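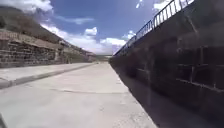
A **pedra seca** é a técnica de levantar muros sem argamassa nenhuma, só com pedra encaixada em pedra, e eu confesso que me apaixonei por ela já adulta, num curso de verão em Gemavico. O nome engana um bocado, porque muita gente chama "pedra seca" a qualquer muro velho. Num caminho como este, com um muro baixo e gasto à esquerda e outro alto e escuro à direita, rematado por um gradeamento de metal, eu olharia primeiro para as juntas, e de perto: é lá que se vê se houve cal ou cimento!

## Como se constrói

Abre-se uma vala, assentam-se as pedras maiores e vai-se subindo em duas faces, com o miolo cheio de pedra miúda (o enchimento, que os principiantes adoram despachar à pazada). De tanto em tanto entra um travadouro, uma pedra comprida que amarra as duas faces. As faces inclinam-se ligeiramente para dentro, e a isso chama-se *jorramento*.

A Maëlle Gagnon, que me ensinou o pouco que sei, obrigava-nos a pousar cada pedra com o comprimento virado para dentro do muro. Eu punha-as sempre ao contrário, para render mais!

## Água e manutenção

Um muro de suporte em pedra seca deixa passar a água da chuva pelas juntas, e por isso aguenta bem os socalcos. Quando ganha barriga, desmonta-se o troço e refaz-se com a mesma pedra. Em Zolura fizemos isso em junho, num muro com 55 metros, e ainda sobrou pedra para o capeamento.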